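Odus 23 Under-Sink Drinking Water Filter for PFAS, Lead and Chlorine
Gillcombe Water Products

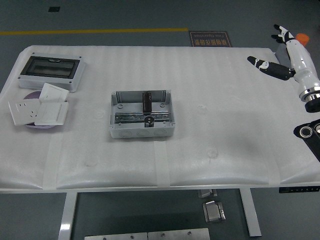

The Odus 23 is a two-stage carbon block and ion exchange filter for a single cold water tap. It is intended for homes, small offices and break rooms on a public supply or a tested private well. The base model has no electrical parts and runs on line pressure alone. The Odus 23M adds a flow meter and a cartridge life display, and it needs a power outlet within reach of the sink cabinet. Where a new outlet is being put in for the 23M, choose a plain wall socket panel instead of a rocker switch panel, so that the meter cannot be turned off by accident and lose its running total. All other dimensions and ratings on this page apply to both models.

How it works

Water enters the first housing and passes through a sediment wrap and a carbon block. This stage removes rust, grit, chlorine taste and part of the lead load. The second housing holds a mixed bed of granular carbon and anion exchange resin. Long-chain compounds such as PFOA and PFOS are held mostly by the carbon. Shorter chains pass through carbon more quickly and are held mostly by the resin.

Both cartridges are single use. The resin is not regenerated with salt and should never be rinsed with brine, which will release what it has collected.

Specifications

Inlet connection: 3/8 inch compression
Outlet connection: 1/4 inch push-fit tubing
Minimum line pressure: 25 psi
Maximum water temperature: 100 °F
Housing material: polypropylene, white
Mounting: steel bracket, four screws (included)
Clearance below housings: 2 inches
Weight, empty: 10 pounds
Power, 23M only: plug-in adapter, supplied

Do not connect the filter to a hot water line. If pressure at the building inlet is above 80 psi, fit a pressure reducing valve ahead of the filter. The housings are not rated for outdoor use or for any space that may freeze.

Before you order

Have the water tested first. A utility's annual report gives results for the system as a whole, and levels at a given address can differ where a town blends water from several wells. Private well owners should use a state-certified laboratory and ask for a panel that lists short-chain compounds separately. Sample bottles have to be filled without touching the rim, and the sampler should not wear a newly waterproofed jacket or handle coated food wrappers beforehand.

High levels of iron, hardness or organic matter shorten the life of the second cartridge. Water with visible color should be treated ahead of the Odus 23 with the Garkance sediment unit, listed below. The filter does not disinfect. Water that has failed a bacteria test must be treated by other means before it reaches the housings.

Installation

Close the cold supply valve and open the tap to release pressure. Mount the bracket on a side wall of the cabinet, with the flow arrows pointing toward the tap. Push each length of tubing fully into its fitting, up to the line marked on the tube, then pull back gently to check the grip. Leave enough slack for the housings to be unscrewed without removing the bracket.

Open the supply valve a quarter turn and let the housings fill slowly. Fine black particles in the first water are carbon dust. Run the tap for 10 minutes and discard the water, then check every joint with a dry paper towel. Check again the next morning.

Cartridge replacement

Replace both cartridges together, every six months or when the 23M display reads zero, whichever comes first. Do not wait for a change in taste. PFAS compounds have no taste or smell at the levels found in drinking water, and a spent resin bed gives no outward sign – the water looks the same before and after the bed is full.

Used cartridges should be drained, sealed in a plastic bag and disposed of as local rules require. Some counties accept them at a household hazardous waste site. They should not be opened or emptied onto soil or compost.

After any period of more than two weeks without use, run the tap for five minutes before drinking. If the supply is under a boil-water notice, bypass the filter and fit new cartridges once the notice is lifted.

Supplied with the filter

Two housings with cartridges fitted, mounting bracket and screws, inlet adapter, tubing, housing wrench, spare O-rings and printed instructions. The drinking water tap is sold separately. The 23M also includes the meter, display and adapter.

Warranty

Housings and bracket are covered for two years against defects in material. Cartridges, O-rings and tubing are wear parts and are not covered. Damage from freezing, hot water or excess pressure is excluded. Keep the label from the carton – the batch code is needed for any claim.

Related items

Odus 23 replacement cartridge pair
Odus 10 countertop filter
Garkance sediment unit, whole house
Mokoena long-reach drinking water tap
Mokoena pressure reducing valve, 3/4 inch
Housing O-ring and wrench kit

Contact Gillcombe Water Products | Shipping and returns | © Gillcombe | Back to top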